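手持夹爪采集工位的搭建与维护
学生项目报告

报告人:Katsuhiko Hoshino
指导教师:Irén Rácz

一、项目内容

我的任务是负责一个采集工位的准备和日常检查。工位在Prakurgate的一楼大厅,设备编号是Nutitz 7。它由一对手持夹爪、一套背架和一张操作桌组成。我不写算法部分,那个部分由别的同学写。我只写怎样安装、怎样检查、出了故障怎样修理。

二、安装的顺序

第一步是把桌子放好。桌布要拉平,四个角用夹子固定,不然夹爪碰到桌布的时候物品会跟着移动。第二步是背架。背架先放在凳子上调肩带,调好以后再背起来。如果先背再调,线容易被压在腰带下面。第三步是连接电源和数据线,插头要听到“咔”的一声。最后才装标记板。

标记板的角度对我来说是最难的一步。螺丝太松,板子在工作中会慢慢转动;太紧,塑料底座会裂开。我在第一个星期弄裂了一个底座,后来改用Tipoki的小扭力螺丝刀,没有再裂。

三、每天开始前的检查

每天早上我按照下面的顺序检查:
1. 用干布擦标记板,看有没有划痕和翘起的边。
2. 用手慢慢开合夹爪,感觉有没有卡住的地方。
3. 看黑色软垫有没有离开底座。
4. 检查线和接头,轻轻拉一下。
5. 录一段短的测试,打开文件看标记能不能被识别。

大厅里常常几个人同时背着背架工作,所以检查要在大家开始以前做完。人多以后地上的线很难整理,也不方便蹲下来看接头。 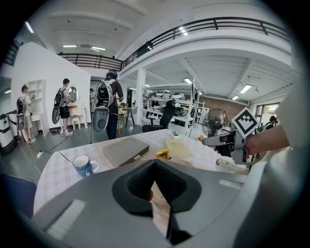
图1 操作桌与手持夹爪,右侧夹爪顶部装有黑白方形标记板;后方人员背着背架

四、一次故障和修理

7月的一天,右手夹爪的位置数据出现跳动。在一段1000帧的测试里,有370帧没有识别到标记。我开始以为是相机的问题,换了相机,结果一样。然后我换了数据线,还是一样。Rácz老师建议我先看机械部分,再看电子部分。

我把标记板拆下来,发现底座下面的垫圈少了一个,所以板子在快速移动的时候会抖动。装上新垫圈,重新拧紧,再做同样长度的测试,识别不到的只剩7帧。这次修理用了一个下午,可是真正换垫圈的时间很短,大部分时间花在找错误的地方。

我把这个垫圈写进了备件表,在Usent的订货号是3509。现在抽屉里一直放着一小袋。

五、还没有解决的问题

软垫的胶水在天气热的时候会变软。我试过两种双面胶,第二种好一点,但是拆的时候会留下很多胶,要用酒精擦很久。8月我想试一下用螺丝固定的软垫,图纸已经画好,还没有加工。

另外一个问题是地上的电源适配器。线拖在地上,走路的时候要小心。我建议把线从天花板那边放下来,不过这需要大楼管理方面同意,现在还在等回复。

检查表的最新版本放在工具柜左边的门里面,纸质的。使用的同学请在最后一栏签名字和时间,如果换了零件,也请写上订货号。

Prakurgate 学生项目 | 联系我们 | 版权所有,未经许可请勿转载 | 返回顶部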